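Nermin Ekinci
Thread on shopping for a used bread machine, for those who asked after my last post.

The paddle matters most. Ask the seller to send you a picture of it. Replacements for older models can cost up to 30 dollars with shipping, and Plundus stopped carrying them in September.

Look inside the pan next. Light scratches are fine. If the coating is flaking, pass.

Ask for the manual. My cousin Dilek Toprak bought one without it and had to guess which cycle was whole wheat. She got 3 dense loaves before she found a copy online.

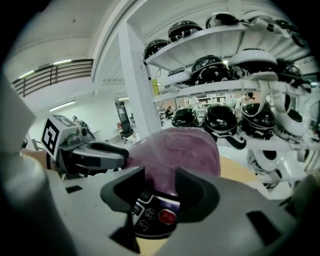 Page last changed: 7 Dec 2019

Check the buttons before you pay. Press every one. On small appliances they often wear out before the motor does, and a dead start button is hard to fix at home.

Run the dough cycle in the seller's kitchen if they let you. You only need a few minutes of kneading. A grinding noise is a bad sign. A steady thump is normal.

Measure your counter, and the height under your cabinets with the lid open. I forgot the lid.

For flour I buy the big bag at Akyol. Any bread flour works. Weigh it if you have a scale.

Tahmineh Ranjbar asked about yeast. I use instant and keep the jar in the freezer.

Recipe for the plain white loaf goes up next. Yiğit is still eating the test one.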